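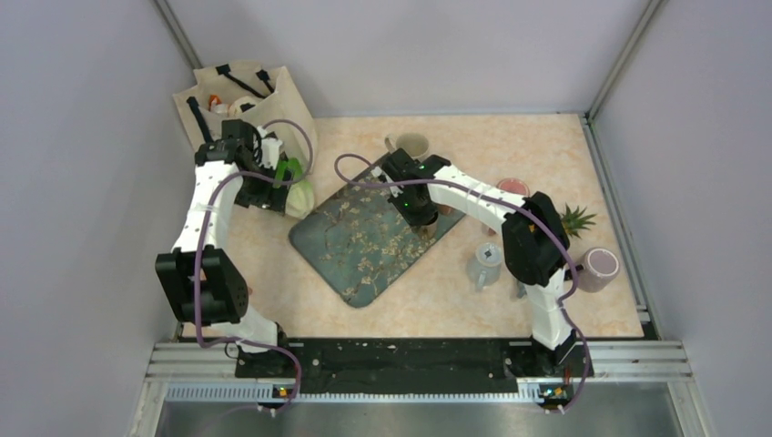
I keep hearing that teaching a robot is now as easy as showing it. You steer the arms from a remote rig, you put the cups on the tray, and after enough rounds the machine does it alone. Krawczyk says so in its sales talk. I'm not convinced.

In April I spent an afternoon at the controls in Altden. My first try took 20 minutes. By the end I was down to a few, and I was proud of myself until I asked what had improved. I had. The arms were the same arms.
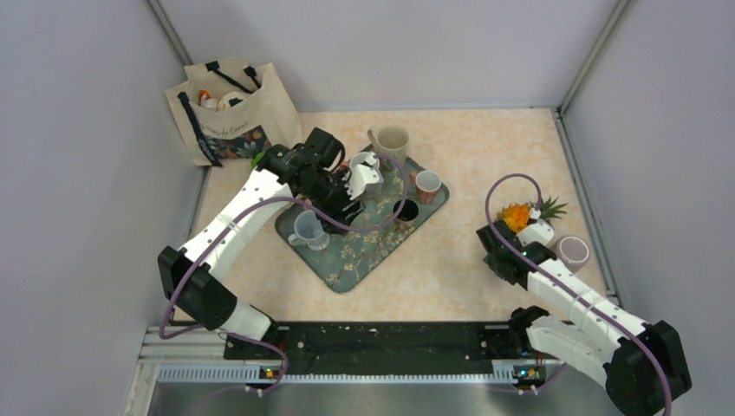
Cups and a tray sound like a small job. But do you clear a space first, or pick up whatever is closest? Which hand goes for the handle? I changed my mind on that all afternoon, and every change went into the record as if I'd meant it. Aurelia Leitner, who ran the sessions, had 23 people doing the same task. She told me no two of them agreed on where to start.

The usual answer is more rounds. If 20 won't do, record 60. Maybe that works. I'd like to see it tested on a table no one has practiced on, with someone else's dishes, and I'd like the failed runs published next to the good ones. Ilatberg promised that last spring and I'm still waiting.

Until then, I count the hours people spend driving the arms as labor, and I want them listed in the price.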